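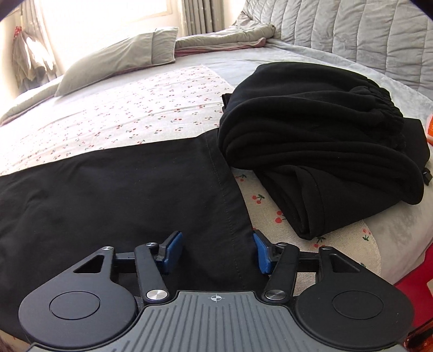

Sour cherries have a season of 2 weeks where I live, and for the other fifty we are told to make do. The recipe writers say use sweet ones and add lemon. I've tried it and I don't agree. A sweet cherry cooked in a pie goes flat and jammy, and lemon only makes it taste of lemon. You can find cherries all year if you count the small red ones printed on a white sheet, but the fruit itself is getting hard to buy, and I think cooks are partly to blame.

Lorna Baxter grows them at Kellell, on a block her father planted. She told me in April that she was thinking of pulling out half the trees. The shops want fruit that can be eaten from the bag and sits well in the fridge. Sour cherries bruise by the afternoon and most people spit out the first one they try.

So they need to be sold to people who bake, and people who bake have stopped asking. We buy a tin of filling instead. I looked at one recently and the first ingredient was water, then sugar. A 700 gram jar of plain sour cherries costs more, but drain it, thicken the juice with a little cornflour and you have a better pie in 20 minutes of work, plus the pastry.

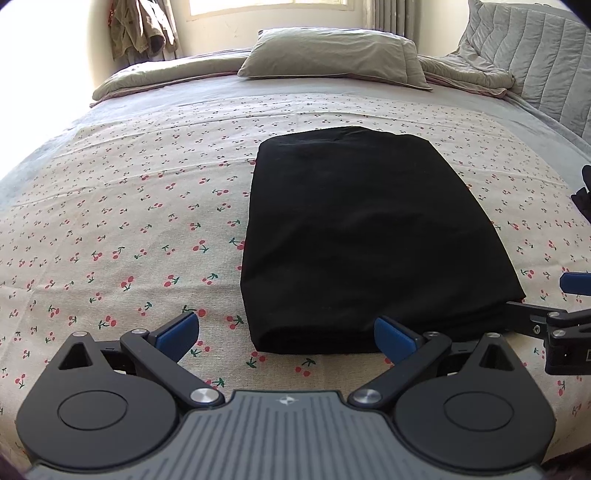 Cherries in pairs, stems and leaves on.

Alistair Skinner, who bakes for the Gillies market, disagrees with me. He says customers want the sweet filling and he'd go broke teaching them otherwise. That may be true for a stall. It isn't true for a home kitchen, where you are cooking for four or five people who will eat what's put down.

My view is that if you like a proper cherry pie you should order the fruit before the season, pit it the day you get it, and freeze it flat on a tray. Ask the grower directly. A grower with orders in hand has some reason to keep the trees - and without them she has none.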